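16/06/2025
By Nesrin Ateş

A Recall Notice Should Reach the Person Who Owns the Product

When a household product is found to be dangerous, the law asks the company that sold it to tell the public. In most cases the company does so by posting a page on its website, sending a statement to the press and mailing a sign to be hung near a store's service desk. The duty is then treated as met. The product, meanwhile, remains in the kitchen or the bedroom of a person who has heard nothing.

The recent withdrawal of the Inen countertop kettle is a fair illustration. The importer acted quickly once it learned that the base could overheat. Its notice was clear and its offer of a full refund was generous. Yet of the 400 kettles sold through stores in Cladville, 250 had not been returned or reported when the refund period was first due to close. The importer extended the period, and it deserves credit for that. An extension does little, however, for an owner who does not know that a period exists.

The Cladville Consumer Forum, on whose board I serve, has heard from several of these owners. Safta Dinu bought her kettle with a store loyalty card. The store has her name, her mailing address and her email address, and in June it wrote to her twice to offer discounts on towels and patio chairs. It did not write to her about the kettle. She learned of the recall from her niece. When she called the store, she was told that customer records were kept for marketing purposes and could not be used for anything else.

That position is difficult to defend. Privacy is a serious matter, and the Forum has argued for stronger protection of customer data on many occasions. A shopper who gives an address in return for a discount has not agreed to have it passed from hand to hand. But a warning that an appliance may start a fire is no advertisement, and few customers would object to receiving one. If the rules leave retailers in doubt, the rules should be rewritten so that direct notice is plainly permitted and, where contact details are held, plainly required.

Retailers raise a second objection, which is cost. Nazmiye Kaplan, who manages purchasing for the Baidoo housewares stores, told a public meeting this spring that small chains cannot be expected to run a recall office. I accept the point as far as it goes. A small chain should not have to investigate a defect or argue with a manufacturer overseas. It can, however, send an email. Baidoo sends one every week. The list exists, the staff who use it are already paid, and the text of the warning would be supplied by the importer.

The wording of notices also needs attention. Too many open with a paragraph about the company's commitment to quality and leave the hazard until later. Phrases such as "out of an abundance of caution" and "in rare instances" tell the reader that the matter can wait. A sound notice would state the name of the product, what can go wrong, and what the owner should do today. The model number should be given together with a drawing of where to find it, as many owners give up at that step. Notices should also be issued in the languages spoken by the people who shop in the store.

Remedies deserve equal care. In an earlier case involving the Flutitz space heater, owners were asked to pack the unit, take it to a shipping counter and wait for a replacement. Elif Naz Şimşekoğlu, a tenant adviser, reported that seven families in a single apartment building kept using the heater through a cold spell while they decided whether to send it away. They had understood the warning perfectly well. They had no other source of heat in the room. A company that asks a household to give up something it depends on should provide the replacement first, or a refund that can be collected in person on the same day.

There remains the question of secondhand goods – an area where the present system is at its weakest. Thrift stores and online sellers handle recalled items every day, often without knowing it. Hülya Baysal, my colleague on the board, has proposed a simple public list, searchable by model number, that any seller could check before an item goes on the shelf. The proposal is modest and the state should fund it.

None of these measures would prevent a faulty product from being made. They would shorten the time that it stays in use. The Forum will submit its recommendations to the state consumer office this summer, and we ask that direct notice to known purchasers be placed first among them.

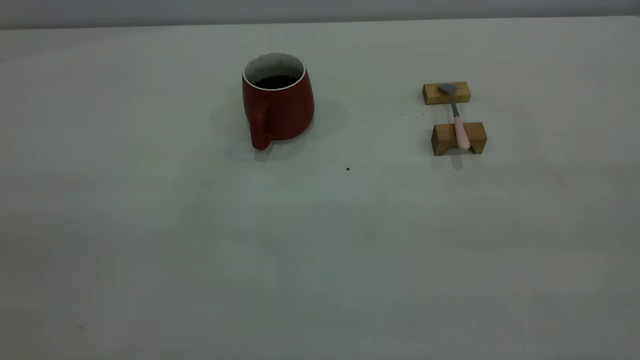 A red ceramic mug holding a dark drink, with a small spoon nearby.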